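Chapter 3
Do Tidy Homes Make Calm People?

Advice on housework is sold with great confidence. Clear a shelf, we are told, and the mind will follow. This chapter asks how much of that has been shown, and by whom.

Take the study most often quoted, the Votness survey. It put its questions to 900 households, once, by post. People who called their homes tidy also called themselves calm. Both answers came from the same person on the same form, which ought to worry us.

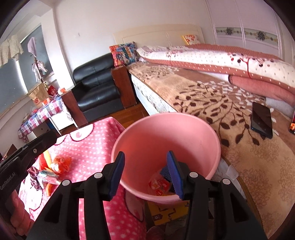 Page last changed: July, 14:20

A bucket with crumpled packets in the bottom tells us very little about the state of anyone's nerves. Fahad Hashmi tried to do better by visiting 28 homes in Sastby, but he chose them himself. Tariq Butt went back to 20 of them and could not repeat the result.

Before reading on, write down what you would accept as proof. Keep the note for section 3.2, where the Jadoon diaries are tested in the same way.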